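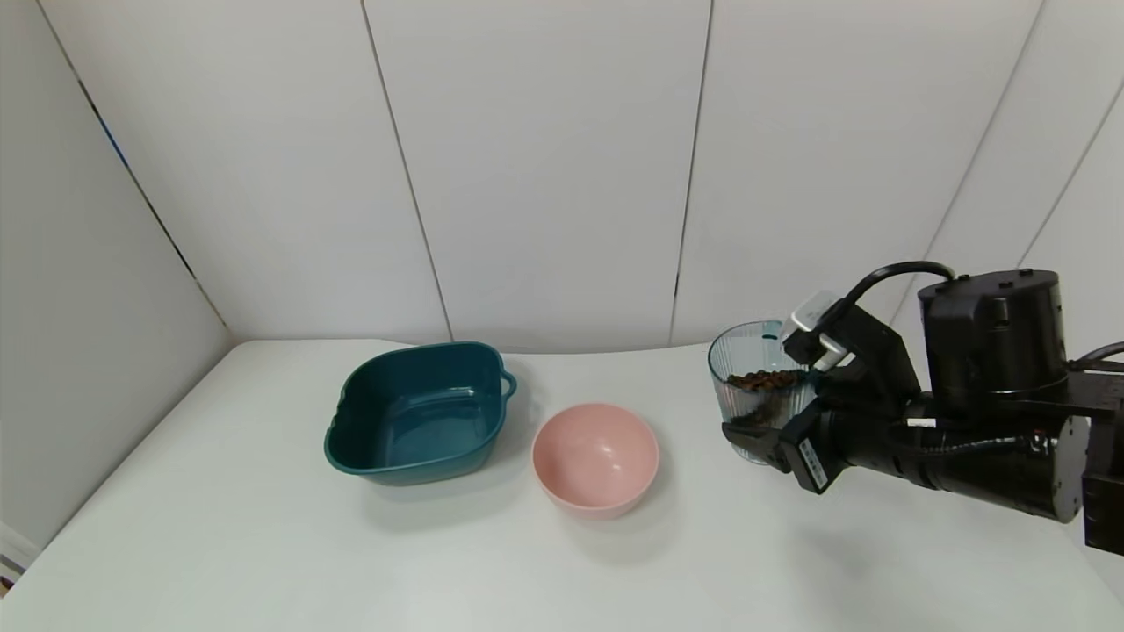
Can a machine do your chores yet? Come help us find out!

Visum is looking for 12 people in Veststead to spend a morning judging robots at small kitchen jobs: pouring, scooping, clearing up, wiping down. You say which results you'd accept at home and which you'd do over (we expect plenty of both, and we want to hear about it). No tech background needed, just opinions about housework.

Sessions run about three hours and pay $80. You must be 18 or older.

To sign up, call Catinca Ilie at the Veststead office, extension 3059.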